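Prustora 한국어 말하기 모임 참가자 모집

안녕하세요. Prustora는 한국에 사는 외국 사람과 한국 사람이 같이 한국어로 이야기하는 작은 모임입니다. 저도 외국에서 와서 이 모임에서 말을 많이 배웠습니다. 11월에 새로 시작하는 반의 참가자를 찾습니다.

모집 인원은 17명입니다. 나이와 국적은 상관이 없습니다. 한국어로 자기소개를 할 수 있으면 신청이 가능합니다. 시험 점수는 필요 없습니다.

모임은 일주일에 두 번, 저녁 7시에 Pemier 건물 2층에서 합니다. 한 번에 두 시간입니다. 병원 예약, 집 계약, 회사 전화처럼 생활에서 자주 만나는 말을 연습합니다.
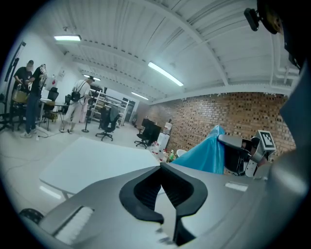
흰색 탁자와 비닐 시트

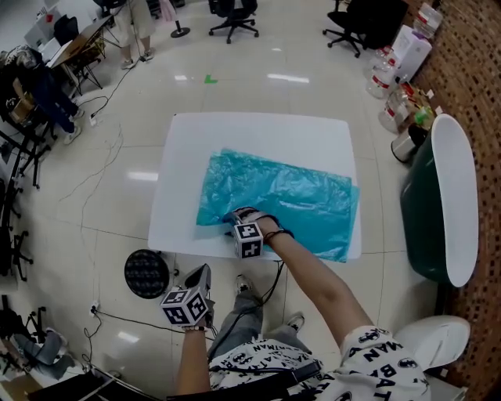 교재는 Groka 회화책을 사용합니다. 책은 각자 준비해 주십시오. 참가비는 없지만 차와 과자 값은 조금씩 같이 냅니다. 못 오시는 날에는 오후 3시 전까지 연락을 부탁드립니다. 연락 없이 두 번 빠지시면 기다리는 분에게 자리를 드리겠습니다.

신청하실 분은 이름, 연락처, 한국어를 배운 기간을 써서 모임 게시판에 글을 남겨 주십시오. 글은 비밀글로 쓰셔도 됩니다. 오시는 길은 41번 버스를 타고 Sarmiento 빵집 앞에서 내리시면 가깝습니다. 주차장은 좁으니까 버스를 이용해 주시면 감사하겠습니다.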